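Print this article
E-mail this article

The Long Road to the Laundry Room

Can machines do the chores yet? A test program at the Dradton Institute offers a careful answer.

5/18/18

For most of its history, the industrial robot has worked behind a fence. It welds, paints and lifts, and it does so on parts that arrive in the same place, facing the same way, thousands of times a shift. The home offers no such courtesy. A dish towel never falls the same way twice, and a drawer that opened easily in the summer may stick in December.

The Dradton Institute has spent the past three years measuring how wide that gap remains. Its Household and Light Industry Program keeps a list of eight chores, half drawn from the home and half from the shop floor, and invites developers to try their machines against it. The household tasks are folding a towel, loading a dish rack, wiping a counter and sorting a drawer of utensils. The shop tasks are bagging small parts, threading a nut by hand, coiling a cable and clearing a workbench at the end of a shift.

"We chose work that a new employee could learn in a morning," said Rakiya Lawal, who directs the program. "The public has been promised a great deal by films and by trade shows. We felt it was time to publish some plain results."

Those results, released this spring, cover 2,885 attempts by machines from several developers. Wiping the counter was completed most often. Threading the nut came last, behind even the towel, which had been expected to prove the hardest.

The finding will not surprise anyone who has worked with robot hands. A person starting a nut on a bolt feels the threads catch and backs off before they cross. Most of the machines in the program had no sense of touch worth the name. They pressed on until a force limit stopped them, and an operator had to begin the attempt again.
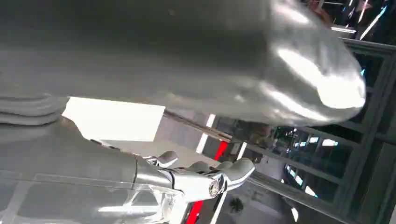

Developers have taken two broad paths in response. The first is to build a better hand. Groner, which entered the program in its first year, favors grippers with few moving parts and interchangeable tips, on the theory that a simple tool, well controlled, will serve most purposes. Its engineers point to the parts-bagging task, where a plain pinch grip did as well as far more costly designs.

The second path is to put the effort into sensing and leave the hand for later. Etim, a smaller firm, trains its software on long records of people guiding a machine through a chore by remote control. The company submitted 1,000 such sessions on the dish rack alone. Its machine placed plates with some grace. It had more trouble with cups, and it stopped altogether when given a bowl of a shape it had not met before.

Neither approach has produced a machine that the institute would describe as ready for an ordinary kitchen. Speed is one reason. A towel that takes a person a few seconds to fold can occupy a robot for several minutes, and the program does not count a fold as complete if the corners have been missed. Recovery is another. When a person drops a fork, the fork is picked up and the work goes on. A machine that drops a fork will often continue the motion as though it were still holding one.

The outlook is brighter on the shop floor. Managers there can change the work to suit the machine - a tray with fixed slots, a bin at a set height, a cable cut to one length. Rendau, a maker of small fittings, has run a bagging cell on these terms since last year and reports that its staff now spend that time on inspection. The firm has no plans to automate its bench cleanup, a task it tried briefly and gave up.

Ms. Lawal cautions against reading the report as a verdict. The same list of chores will be used in each coming round, so that progress can be compared fairly, and the scoring rules are open to any developer who asks for them. She would like to see the nut-threading score improve before any new task is added.

"People ask me when they can buy one," she said. "I tell them to keep the dish towels where they are."

The next round of trials will open in December. Developers who wish to take part may apply to the program office at Dradton.

Print this article
E-mail this article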